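Tresteck Regalsystem Selari
Kapitel 3: Wandmontage und Zubehör

Vor dem Start kurz lesen, spart später das Umschrauben. Gilt für alle Selari-Sets ab Baugröße 2. Für die freistehende Variante siehe Kapitel 4.

Benötigt werden: Wasserwaage, Bleistift, Bohrmaschine, Kreuzschlitz PZ2, Gummihammer. Dübel liegen bei, passen aber nur für Beton und Vollziegel. Bei Gipskarton bitte Hohlraumdübel selbst besorgen.

ACHTUNG: Vor dem Bohren auf Leitungen prüfen. Über Steckdosen und Schaltern nie senkrecht nach oben bohren.

3.1 Wandschiene setzen

1. Höhe anzeichnen. Empfohlen 73 cm über der Arbeitsfläche, bei niedrigen Decken weniger.
2. Schiene anhalten, Wasserwaage drauf, beide äußeren Löcher markieren.
3. Bohren, Staub raussaugen, Dübel bündig einschlagen.
4. Schiene erst lose anschrauben. Ausrichten, dann festziehen. Von Hand, kein Schlagschrauber!
5. Abdeckkappen aufdrücken.

Hinweis: Lochabstand der Schiene 57 cm. Bei alten Flamthorpe-Schienen stimmt das Maß nicht überein, Löcher neu bohren.

3.2 Ablagen und Haken einhängen

Ablagen immer von oben einsetzen, leicht ankippen, nach unten drücken bis es klickt. Klickt nichts, sitzt der Clip verkehrt herum. Rausnehmen, drehen, nochmal.
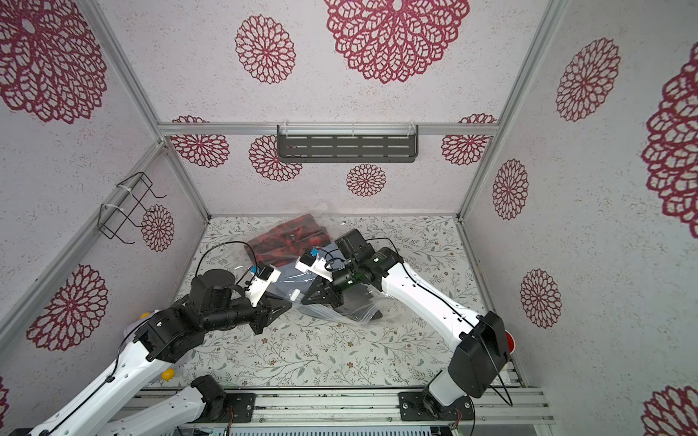
Schwere Teile nach unten und nah an die Verschraubung, leichtes nach außen. Haken dürfen nicht über der Sitzfläche oder im Laufweg enden. Wer kleine Kinder im Haus hat: unterste Hakenreihe ganz weglassen.

6. Ablage mittig belasten, eine Minute warten, Schrauben nachziehen.
7. Nach einer Woche nochmal prüfen, danach zweimal im Jahr.

VORSICHT: Maximal 2 kg pro Haken. Nicht dranhängen, nicht draufstützen, keine Blumenampeln.

3.3 Reinigung

Feuchtes Tuch, etwas Spülmittel, trockenreiben. Keine Scheuermilch, kein Glasreiniger auf den Clips, der macht das Material spröde. Eingetrocknete Kleberreste mit lauwarmen Wasser einweichen.

3.4 Wenn was wackelt

Schiene kippelt: Wand uneben, Unterlegscheibe hinter das betroffene Loch.
Dübel dreht mit: Loch zu groß. Eine Nummer größer nehmen oder versetzt neu bohren.
Ablage hängt schief: Clips links und rechts auf gleicher Höhe? Meistens nicht.
Clip gebrochen: Ersatz unter Dubey-Clip, Beutel mit 2 Stück, beim Händler bestelbar.

Weiter mit Kapitel 4, Freistehende Aufstellung.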